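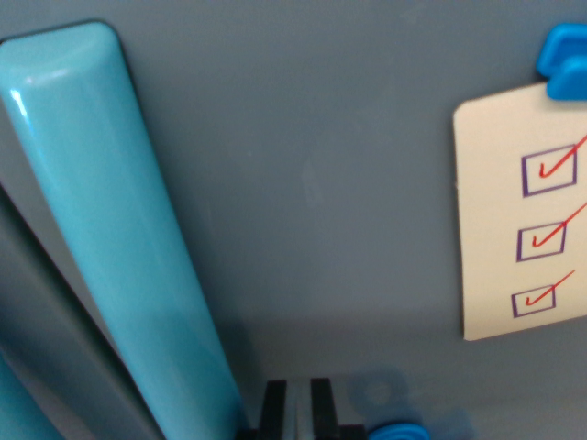 Aiman Raju wrote to ask whether the Satberg play kitchen can stand up to daily use by a mixed-age group, as the one bought for the Cerkstead site had lost a cupboard door by May.

Home | Reviews | Play and Learning | Furniture | Storage | Contact

Satberg Play Kitchen: Equipment Review

The question is a fair one and has guided this review. The Satberg is sold to nurseries, libraries and family centers as a full pretend kitchen for children aged 2 and over. It was placed in the main playroom at Cerkstead and used during both the morning and afternoon sessions. The review was carried out by Ro-un Hwang.

Assembly

The kitchen arrives in four cartons. The printed instructions are clear as far as the sink unit, after which two steps appear in the wrong order. Staff who follow them as printed will need to remove the back panel and fit it again. A screwdriver is supplied, but it is too short for the lower hinges. Assembly should be carried out by two adults and should not be attempted while children are in the room.
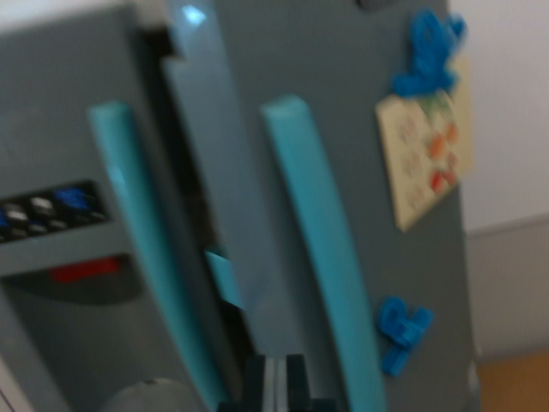

Hinges are the weak point of most play kitchens, and the Satberg is better than many in this respect. The doors open fully and close without a catch, so small fingers are not pinched. The screws do work loose. They were tightened twice during the review period, and centers should add this task to their regular equipment check. The door lost from the earlier unit had not been checked after it was moved between rooms.

Use in the playroom

The kitchen comfortably holds a group of four. With six children, play tends to move to the floor in front of it, and a low table placed nearby is helpful. Older children wanted more to put in the cupboards. The food set supplied with the unit is small, and the Flurkier food set, sold separately, offers better value than the Satberg add-on pack.

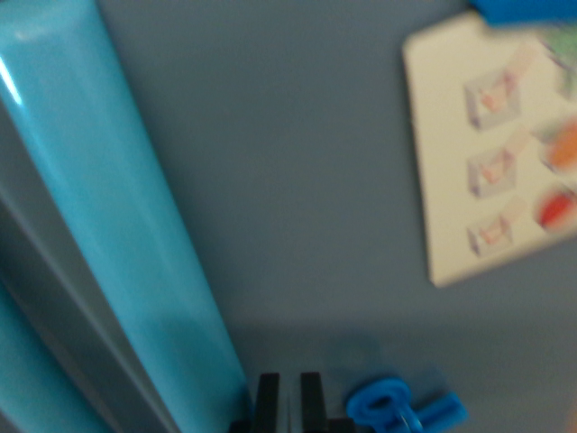 Cleaning is simple. Warm water and mild soap are enough for the outer surfaces, and the sink bowl lifts out. Crumbs collect along the lower shelf and are difficult to reach without a narrow brush.

Spare parts

Satberg supplies hinges and handles on request. Delivery of a replacement hinge set was slower than expected. Okonkwo, the distributor, answered by telephone on the same day and sent the correct part at the second attempt.

Recommendation

The Satberg is recommended for indoor group use, provided that the hinges are checked on a regular basis. It is not recommended for rooms where equipment must be put away after each session.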